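How to Check and Change Way Oil on a Manual Lathe

Way oil keeps the carriage and cross slide moving smoothly over the bed. When it runs low or gets dirty, the ways wear unevenly and the lathe starts cutting taper. Checking it takes a few minutes. A full change on a small or mid-size lathe takes about an hour.

These steps were written for the Turndale lathes in our shop, which have a one-shot pump on the apron. Other makes are similar, but check your manual for the location of the reservoir and drain.

What you need

A can of way oil in the grade listed in your manual
A drain pan
Lint-free rags
A stiff nylon brush
Mineral spirits
A hex key for the drain plug
A new pump filter, if yours is the replaceable type

Do not use motor oil. It has detergents that hold chips and grit in suspension, and that grit ends up between the carriage and the bed.

Checking the level

Turn the machine off and lock out the power. Move the carriage to the tailstock end and wipe the sight glass on the front of the apron. The oil should sit between the two lines. If it is below the lower line, top it up before running the machine again. If it looks milky, coolant has gotten in and the oil needs to be changed.

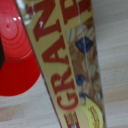
Plarkport, 6 April 2021

Changing the oil

1. Set the pan under the apron and take out the drain plug. Let it drain for 20 minutes. Cold oil drains slowly, so in an unheated shop give it longer.

2. Pull the pump filter. Rinse it in mineral spirits or replace it. Ours get replaced every 500 hours.

3. Put the plug back with a new washer. Snug is enough. The apron casting is easy to strip.

4. Fill slowly through a clean funnel to the upper line.

5. Brush chips off the ways and wipe them down with a rag dampened with mineral spirits. Clean under the felt wipers too. If the felts are hard or packed with chips, replace them.

6. Pull the pump handle 5 times, waiting a few seconds between pulls. Move the carriage by hand along the full length of the bed. You should see an even film on both the front and rear ways.

If one side stays dry

A dry strip usually means a blocked metering valve. Take the line off at the fitting and work the pump. If oil comes out of the line, the valve is the trouble. Metering valves are not worth cleaning. Replace them with the same flow size, marked on the body. Gaétan Beaulieu, who looks after our older machines, also suggests checking for a pinched line behind the apron, especially if the carriage has been off recently.

How often

Pull the handle at the start of each shift and again after lunch. Check the sight glass weekly. Change the oil once a year, or every six months if you turn a lot of cast iron. We do ours in July during the shutdown.

Write the date and machine hours on a tag and wire it to the apron handwheel. Used oil goes in the marked drum by the back door, with the lid closed after.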